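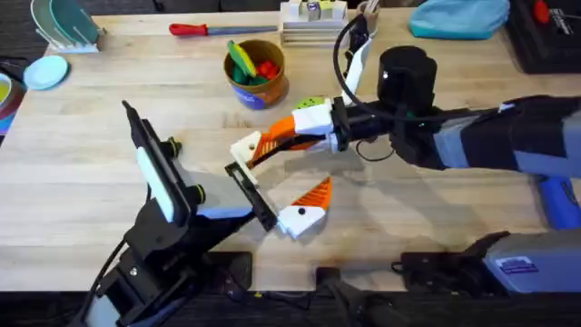
Part 2: Who lets go first?

Okay, so last time we got one arm to pick things up. Now we want two arms to pass something across the table, and this is where your nice tidy state machine starts to wobble a little!

Think about the moment when both grippers have hold of the black frame. The two arms and the object make one closed loop, so if both controllers are stiff and they disagree by even 2 mm, they'll fight each other through the part. My advice (Hadi Zoubi will tell you the same in lab) is to keep the giver stiff and make the receiver soft until the grip is confirmed.

The states I use:

APPROACH — receiver plans to a pre-grasp pose
CLOSE — receiver closes slowly, giver holds still
CONFIRM — grip force steady for 7 control ticks in a row
RELEASE — giver opens, then backs straight out
ABORT — receiver opens, giver keeps the object

Please don't skip ABORT. I did once, and spent a whole February afternoon on it.

For the homework, use random seed 777 so we can compare logs, and send your plots to Tarek Mahasneh. Read the section on compliance before you start tuning gains.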